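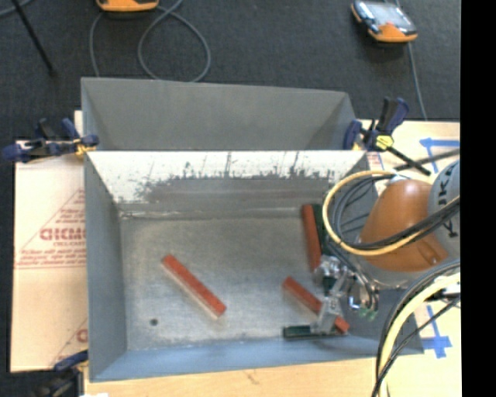

I have wanted a proper metal storage bin for the garage for years, and every spring I talked myself out of it and bought another plastic tub. The plastic tubs crack. They crack in January when it's cold, they crack when my son stands on one to reach the bikes, and one of them cracked while it was just sitting there with a bag of potting soil in it. So in March I finally ordered two of the Drasudel open-top bins, the mid-size rectangular ones in plain grey, and I've been living with them long enough now to have opinions (my family would say too many).

First, the ordering. Lustunach is the only shop near me that carries them, and they had the lid version in stock but not the open one, so I waited 22 days. The lady on the phone was lovely about it and called me back twice without my asking. They came nested one inside the other with a sheet of cardboard between them, and the cardboard had slipped, so there was a rub mark on the inside wall of the lower one before I'd put a thing in it. I decided I didn't care. A garage bin is going to get scratched, and if you are the sort of person who would lie awake over that, you should buy the Dollusix, which has a powder-coated inside and costs a good deal more.

Now, what are they like to use? Heavy! That was my first thought and it is still my main thought. An empty one is fine, I can carry it on my hip, but fill it with hand tools and you had better know where you want it to live. I keep one under the workbench for clamps, trowels, the big pruning shears and all the odds and ends of sprinkler pipe, and the other is by the back door for firewood kindling in winter and muddy shoes the rest of the year. Both have stayed square. I dropped a splitting wedge into the kindling one from waist height and it rang like a church bell and left a ding, but the wall didn't bow.

The rim is rolled over, and I'm so grateful for that, having sliced my thumb on a cheap bin from a farm store once. You can grab it anywhere along the edge without gloves. There are no handles, though, and I really do think there should be handles. My neighbor drilled his and put rope through, and it works very nicely, but he voided his warranty doing it and I'm too timid.

Noise is the other thing. Anything you toss in makes a racket, and if your garage is under a bedroom, as ours is, a 6 a.m. hunt for the pipe wrench will not make you popular. I cut a piece of old yoga mat for the bottom of the workbench bin and that took care of most of it. The kindling bin I left bare so I can tip it out and sweep it clean, bark and spiders and all.

Rust: a little freckling at one corner on the shoe bin, where wet boots drip. I wiped it with an oily rag and it hasn't spread so far. I'd still say don't leave one out on the lawn.

I did look at the Hà baskets before I bought these, the woven wire kind, and they are much prettier and much lighter. If I were storing beach towels I would have gone that way without a second thought. But small screws go straight through the gaps – ask me how I know – and so does dirt.

Would I buy them again? Yes, and I'm already eyeing a third for the holiday lights, which currently live in the last surviving plastic tub with tape down one side. Four stars from me, and I'd make it five if they added handles.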